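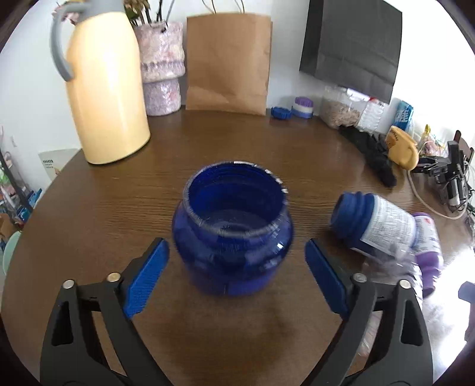 Figure 11. Open jar and supplement bottle on a round wooden table.

4.2 Setting the Grundari cabinet humidity alarm

1. Hold MENU until the display flashes.
2. Set the upper limit to 30 percent and press OK.
3. Close the door and wait 11 minutes for the reading to settle.

Note: The limit is kept during a power loss - the clock is not.

CAUTION: Do not load more than 82 containers. Overloading blocks the rear vent.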